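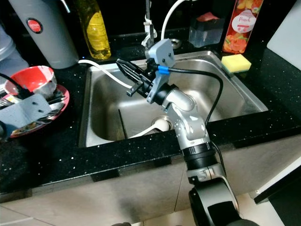

A stainless steel sink in a black speckled countertop.

Steinar Bundgaard has been a plumber for 48 years, and he still gets the most calls on the weekend after a big holiday.

"People cook for a crowd and everything goes down the drain," he said at his shop in Dralden. "Rice, potato peels, grease. In December I could work all night if I wanted to. I don't want to."

Bundgaard, who plans to retire this winter, learned the trade from an uncle and took over the business when he was in his twenties. At its largest it had seven employees. Now there are two, and one of them is his nephew, Steinar Þorgeirsson, who will run it from January.

The older houses in Dralden are the hard part of the job, he said. Many still have galvanized pipe, which rusts from the inside until the water slows to a trickle. Owners often replace the faucet first.

"They buy a nice faucet and it runs the same as the old one," Bundgaard said. "Then they call me and they're mad at the faucet."

Þorgeirsson worked five years for a contractor in Plaltden before coming back. He wants to move the billing off paper and stop taking calls at the house.

"My uncle gave his home number to everybody," he said. "They call during supper — he picks up."

Asked what homeowners should know, Bundgaard said to find the main shutoff and turn it once a year so it doesn't seize. He has seen ceilings come down while a family looked for the valve.

He has no big plans for retirement. His own bathroom has needed a new drain line for a while, he said, and his wife has brought it up.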